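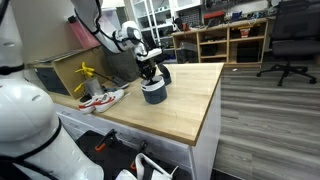

Par de tênis brancos com detalhes vermelhos sobre mesa com tampo de madeira.

Como limpar tênis brancos sem amarelar a sola

O amarelamento costuma ter duas origens: resíduo de sabão que permanece no material e secagem ao sol direto. O procedimento a seguir trata das duas. Aplica-se a cabedais de couro sintético e de tecido; camurça e nobuck exigem outro método.

Material necessário
700 ml de água morna
50 ml de detergente neutro incolor
Escova de cerdas macias
Escova de dentes usada
Panos de microfibra claros
Papel branco sem impressão

Preparação
Retire os cadarços e as palmilhas. Bata as solas uma contra a outra e remova a terra seca com a escova, ainda sem água. Dissolva o detergente na água e deixe os cadarços de molho nessa solução em um recipiente separado.

Limpeza do cabedal
Umedeça a escova macia, retire o excesso e esfregue em movimentos circulares curtos, do bico para o calcanhar. Não encharque as costuras. Passe o pano úmido a cada trecho, antes que a espuma seque. Em modelos com aplicações coloridas — vermelho e azul-marinho são as que mais soltam tinta — teste antes em um ponto pouco visível e use um pano exclusivo para essas áreas.

Limpeza da sola
Use a escova de dentes na lateral e nos sulcos. Para marcas escuras de atrito, aplique uma pasta de bicarbonato e água, aguarde 6 minutos e remova com pano úmido. Evite água sanitária: ela amarela a borracha e enfraquece a cola.

Enxágue e secagem
Repita a passagem do pano com água limpa até não haver espuma. Preencha os tênis com papel branco (jornal mancha o forro) e deixe à sombra, em local ventilado. Troque o papel quando estiver úmido. Não use secador nem encoste o calçado em aquecedor.

Recoloque palmilhas e cadarços somente com o interior totalmente seco.

Texto: Anjani Harahap
Revisão técnica: Lorenz Moser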